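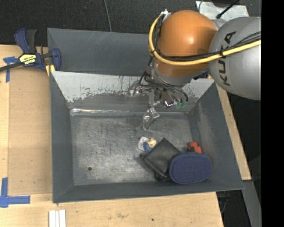 Flidstead, October

Chapter 4
Household Waste and Where It Goes

On the first Monday of the month, the town of Flidstead puts its trash at the curb and its recycling beside it. By noon both are gone. Most residents could not say where either one ends up, and for a long time the town's own records did not say much about it either.

Mercy Kariuki began working in the Flidstead public works office when the town still paid one hauler a flat yearly fee for everything. The contract gave no weights. Trucks went out full and came back empty, and the bill was the same in a wet spring as in a dry summer. When the landfill at Moynihan raised its gate price, the town had no way of telling how much of the increase came from the price and how much came from residents throwing more away.

Kariuki asked for a scale ticket from every load. In the first month with full records, the town sent 3041 tons to the landfill. Wet material, mostly food scraps and yard clippings, made up a large share of the weight. Cardboard took up a great deal of room in the trucks but weighed little.

Weight and volume are the two basic measures used in this chapter. A landfill charges by weight. A truck fills up by volume. A town that looks at only one of them can make poor choices about the other. Flidstead had been planning to buy 2 more trucks when a simpler answer was to flatten boxes and collect them on a separate day.

The chapter also looks at who pays. In a flat fee system, a household that puts out one bag pays the same as a household that puts out six. In a unit price system, each bag or cart has its own charge. Uchenna Ibrahim, who studied both systems in the Pindska valley, found that people accepted unit prices more easily when the first cart was included in the base fee. We return to her study in Section 4.3.

Section 4.1 defines the main kinds of household waste. Section 4.2 follows a load from the curb to the transfer station and on to the landfill. Section 4.3 compares ways of charging for collection. Section 4.4 covers composting in towns with fewer than some 24 miles of collection route.

Key terms
Gate price
Scale ticket
Transfer station
Unit pricing

Before you read
Find out who collects the trash where you live and how the service is paid for. Keep your notes for the exercise at the end of Section 4.3.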